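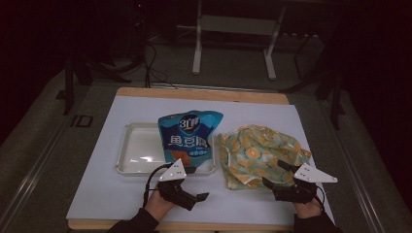 FOR IMMEDIATE RELEASE

Larow introduces Zorar, a small snack table set for shared break rooms

PRUVOST, 20/11/2022 — Larow, a maker of plain household and office goods, today announced Zorar, a set of three items for keeping packaged snacks in order on a shared table. The set is made up of a white rectangular board, a shallow white plastic tray with a raised rim, and a patterned table cloth for wiping up. It will be sold through the company's own shop in Pruvost and through the office supply firm Drondotach beginning in April.

Zorar is meant for the table that most workplaces already have, where bags of chips, fish tofu, dried fruit, and crackers are put out in the morning and are spread over the whole surface by the afternoon. The board goes on top of the existing table. The tray sits on the board, toward one side, and holds bags that are open or about to be opened. The cloth stays on the board next to the tray.

"We looked at a lot of break rooms before we drew anything," said Clotilde Gautier, product lead at Larow. "People had baskets, jars, drawers with labels on them. The snacks were still on the table. So we made something for the table."

Larow tested the set in 17 workplaces in and near Pruvost over 11 weeks. The test sites included two print shops, a dental office, a driving school, and several small accounting firms. Each site received one set and was asked to use it with whatever snacks it normally bought. Larow did not supply food for the test.

Several changes were made as a result. The first tray was deeper, and small bags lying flat in it could not be seen from a chair, so the rim was brought down. The corners were rounded after staff at one print shop reported that crumbs packed into the square ones and had to be picked out with a knife. The board was made larger. In the early version it was only a little bigger than the tray, and there was no place to set down a bag while reading the back of it.

"I was the one asking for the bigger board," said Gilles Coste, office manager at one of the accounting firms. "We have a wood table that marks easily. I wanted most of it covered, and I wanted room for a second row of bags on Fridays. The tray I could take or leave at first. Now the open bags go in it and I don't have to tell people."

The cloth was the last part of the set to be settled. Larow began with a plain gray one. Test sites said it looked like a cleaning rag and tended to get carried off to the sink, where it stayed. The final cloth has a print in soft greens, yellows and cream, and it is sold in that one pattern only. It can be machine washed with other kitchen linens. A second cloth may be ordered separately.

Snack bags and the tray

Most of the design work went into the way soft bags behave once they have been opened. A full, sealed bag can be stood up or laid down and will more or less stay where it is put. An open bag with a folded top slides, tips, and lets go of its crumbs. The Zorar tray is shallow enough that a bag can lean on the rim with its lower edge over the front, and a hand can reach in from any side.

Individually wrapped snacks were tested as well. Larow found that small wrapped pieces are best kept in their outer bag, with the bag laid in the tray. When they were poured out, they took up the whole tray and the empty outer bag was left lying beside it. Sites that wanted to show the pieces loose did better with a bowl of their own placed on the board.

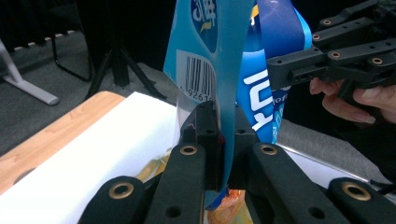
Can unopened bags be kept in the tray along with open ones?

They can, but the tray fills up fast that way. Larow suggests leaving sealed bags standing along the back of the board and moving each one into the tray when it is opened.

Care and daily use

The board and tray can be washed by hand with dish soap and warm water. Larow advises against abrasive pads, which leave dull patches on white surfaces. Oil from seasoned snacks should be wiped off the same day. The board should be lifted once a week so the table under it can be dried and aired, especially where drinks are served in the same spot.

A short instruction card comes in the box. It covers the following:

Put the board down first and leave a strip of table showing along the front.
Place the tray left or right of center, not in the middle.
Keep the cloth flat or folded on the free side.
Throw out empty bags before bringing new ones.
Shake the tray over a bin at the end of the day.

The line about the strip of table came from Aurélien Chauvin, an instructor at the driving school that took part in the test. His team kept catching their sleeves on the board when it was pushed up to the table's front edge. "We slid it back a little and the problem went away," Chauvin said. "I mentioned it on the feedback form and forgot about it. Then I saw it printed on the card."

Price and availability

The Zorar set will cost $12 with the board, tray, cloth, and card. The first run is roughly 400 sets. Drondotach will offer it to its regular office customers with their normal supply deliveries, and no minimum order is required. Larow plans a second run in the summer, with a longer board for conference tables under review. The company has not decided on other colors.

"Our customers order coffee, paper towels, and snacks from us, and the snacks come in all kinds of bags," said Inès Moulin, purchasing manager at Drondotach. "Some of those bags are hard to display. This gives them a place on the table, and it comes in a flat box, so it fits on the truck."

Shops and offices in Pruvost may see the set at the Larow shop before it goes on sale. A sample table is set up near the counter during opening hours, and visitors are welcome to handle the parts. Sites that took part in the test may keep their sets and will be sent the final cloth free of charge.

About Larow

Larow designs and sells simple goods for kitchens, break rooms, and small offices. Its products include shelf liners, drawer trays, dish racks, and table covers. The company is based in Pruvost.

About Drondotach

Drondotach supplies offices and shops with pantry goods, paper products, and cleaning items, and makes deliveries throughout the Pruvost area.

Press contact

Eirlys Landeg
Press Office, Larow
Sample sets for review are available on request — please include a delivery address and the name of your publication.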